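Sisay's winter swim league opens to complete beginners
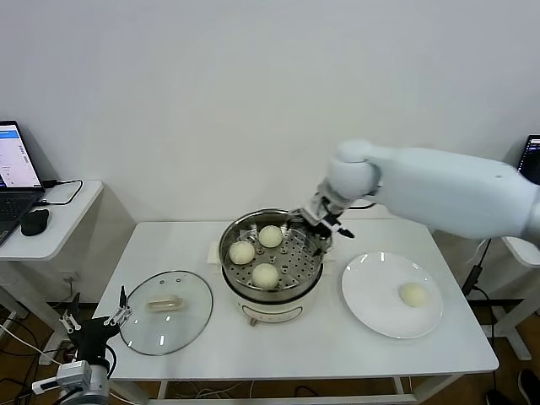
I've been putting off writing this one for weeks, mostly through fear that I'd get too excited and ramble. Too late for that now. From May, Sisay is opening its pool and open water league to people who have never raced before, and I couldn't be more pleased.

For anyone who hasn't come across us, I'm Dwynwen Owen and I run Sisay, a coaching club for adult swimmers. We began with seven people sharing one lane on a Monday night, and we've now got 320 members spread across three pools and a lake. Some of them are properly quick. A lot of them are not, and those are the swimmers this new league is for.

Up to now you needed a recorded time over 400 metres to get in. I set that rule myself, back when we only had a couple of lanes and I was worried about people swimming over the top of each other. It did the job, but it also meant I spent an awful lot of time replying to lovely emails from people who had just learned front crawl and wanted to know when they could join in. My answer was always "get a time first", and plenty of them never wrote back. I don't blame them!

So the entry time has gone. The new Starter Division has its own lanes, its own start and a 30 minute swim in place of a set distance. You swim for half an hour, we record how far you got, and next month you try to get a bit further. Breaststroke is fine. Stopping at the wall for a breather is fine too, and so is a chat while you're there (just tuck into the corner so people can turn).

We tried the format over the spring with a small group, and the thing that surprised me was how keen they were on the numbers. One chap swam 94 lengths in the last session and came and told me the figure before he'd even got his goggles off. He'd been convinced he would be out of puff after ten. I've coached people to big open water finishes and been less chuffed than I was that evening.

The scoring is new as well. In the main league you still score on your finishing time, the same as ever. In the Starter Division you score on improvement against your own first swim, so a slower swimmer who keeps turning up can finish well above a faster one who doesn't. Results will go on the Drandix app the same night. Those of you who have used the old spreadsheet will know why I'm happy about that - I was typing it up at the kitchen table and I got Lane 4 wrong more than once. Sorry, Lane 4.

Fideck is supplying the swim caps, and they're bright orange for the Starter Division so that our lane coaches can spot you easily. Kavasier is looking after the lake dates again, with safety kayaks out for every session. You don't have to do the lake at all, by the way. Your pool swims count in full, and there's no penalty for staying indoors where it's warm.

A few practical bits. You need to be over 18 and able to swim 50 metres without help. Bring your own goggles and a towel, and please get to the pool 15 minutes before your start so we can sort out caps and lanes. Wetsuits are optional at the lake and not allowed in the pool (yes, I have been asked). Existing members can add the league to their membership through their Sisay account, and new swimmers can sign up for the league alone.

Places are shared out by pool, and the Monday evening swims always go first, so have a look at the early mornings if you can face them. They're quieter and the water's usually lovely and flat.

Entries are open now on the Sisay website. For press questions, or if you'd like to come along and watch a session - or swim one! - ask for me at the Sisay office and I'll ring you back between sessions.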